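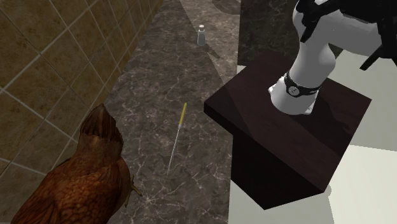
January 25, 2020

Home from the gym, ears still ringing. We lost. By two. Of course by two.

Writing this fast before bed or I'll lie there going over it. Season's been like this since November. Up nine at the half, everybody laughing on the bench, and then the third quarter starts and it's like we forgot which basket is ours. Zitness don't even do anything special. They press. That's it. They press, we throw it away, they press again. We've seen it on tape, we walked through it Thursday, I drew it on the board with the good marker. And first possession after halftime Yara H. throws it straight to their number ten. Layup. Didn't even have to dribble.

Not her fault. I should of called time right there. Didn't. Waited until it was down to three, and by then they had the noise.

Big crowd for us. Georges had the door and says 1047 through it, which can't be legal in that building, but he was so pleased with himself I let it go. Hardly a seat. People standing behind the baseline, a kid's foot practically on the court every time we inbounded. Saliba gym holds heat like an oven too. Shirt soaked by the tip.

The good stuff, quick, because Abla told me I never write down the good stuff:

Yara Majali. Nineteen points and she guarded their best player the whole night. Last year she wouldn't shoot with a hand anywhere near her. Tonight she took one from the corner with two people on her, didn't blink, in. Bench went nuts. 

Free throws better. Missed four all game. (Three of them in the last two minutes, so, well.)

Abla's knee held up. Twenty-six minutes, no ice until after. She says it's fine. She always says it's fine. Have to ask Wissam to look at it Monday whether she likes it or not.

OK the ending. Down two, eleven seconds, our ball on the side. Called the play for Majali off the double screen, same one that worked against Tarnano. Hijazi sees it, it's there, it's really there, and then she pulls the ball back for half a second. Half a second. By the time she lets go the screen's gone and Majali has to catch it way out by the logo, and she heaves it. Front rim. Hit so hard it came back almost to half court. Horn.

Thought I heard a whistle. Looked at the ref, ref looked at the floor. Wissam was already out on the court yelling and I had to grab his sleeve, last thing we need is him sitting out next week. He was right, though, she got hit on the elbow. Watched it on Georges's phone in the parking lot three times. Elbow. Clear as anything. Doesn't matter now.

Locker room quiet. I had a speech and didn't give it. Said get some food, sleep, practice Monday at six. Hijazi crying in the corner with a towel on her head. Sat down next to her, didn't say much. Told her I threw a ball into the third row once, at the end of a game we were winning, and my coach didn't speak to me until spring. She laughed a little. True story too.

So that's six losses by four points or less. Six! Flip half of those and we're sitting second. Instead it's Harura away next, then Tarnano again first week of February, and we probably need both just to stay in the hunt for the last playoff spot. Harura haven't lost at home. Terrible floor, dead spots all down the left side, and they know every one.

Things to fix, before I forget:
Somebody else bringing it up against the press. Try Majali? Then who finishes.
Call the time out EARLY. Write it on my hand.
Third quarter. No idea. Maybe shorter talk at the half, I think I wear them out. Have them back on the floor with five minutes to shoot.
Inbounds play needs a second option, everyone in the league has seen it now.
Talk to Hijazi alone, not in front of the group.

Bus for Harura still not settled. Company wants 2000 for the day, club says it'll pay 1000 and not a cent over. Wissam thinks we can do it in cars. Last time we did it in cars half the team got there at the end of warmups. Will call again Monday, try for the smaller bus.

Mom called during the fourth quarter, forgot to call back. Tomorrow.

Midnight already. Feet hurt and I didn't even play. Keep seeing that ball come off the rim. Leaving the tape alone until after breakfast, promised myself, laptop is staying in the bag.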